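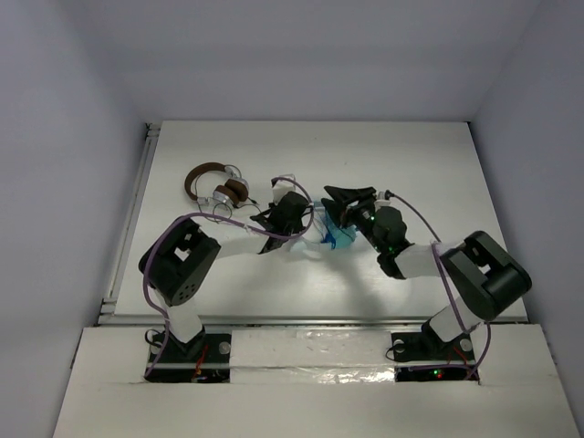 Iston Dust at the Strachan

13 Jul 2022

I went to see Iston Dust last night, the new play by Hauwa Nwosu about the 1885 quarry lockout at Matdale. It's on at the Strachan until the end of the month and then goes out to village halls.

The story was new to me, although I grew up two valleys over. The owners cut the rate for dressed stone in May and the men refused to sign for it, so the gates were shut on them. The play follows one household through the summer, mostly in the kitchen, with the union meetings held in the aisles.

There are only 4 actors and they play everyone. I lost track of who was who early on, when the same man was both the foreman and the brother-in-law and the only change was a hat. After the interval it settled down. The scene where the wife walks to Iston to ask for credit at the shop is the best thing in it, and hardly anyone speaks.

The songs I could take or leave. A couple are old tunes with new words and they work well enough. The one that closes the first half goes on too long.

It runs a bit over 2 hours. The seats at the Strachan haven't improved, so take a cushion. Parking behind the Motar garage was free after six and I had no trouble getting out.

The programme has a decent page of history at the back, including a letter from one of the quarrymen's daughters. It says about 4000 people turned out for the march into town, a lot more than live there now. I'd like to read more on it if anyone knows of a book. The library only had a pamphlet, and that was out on loan.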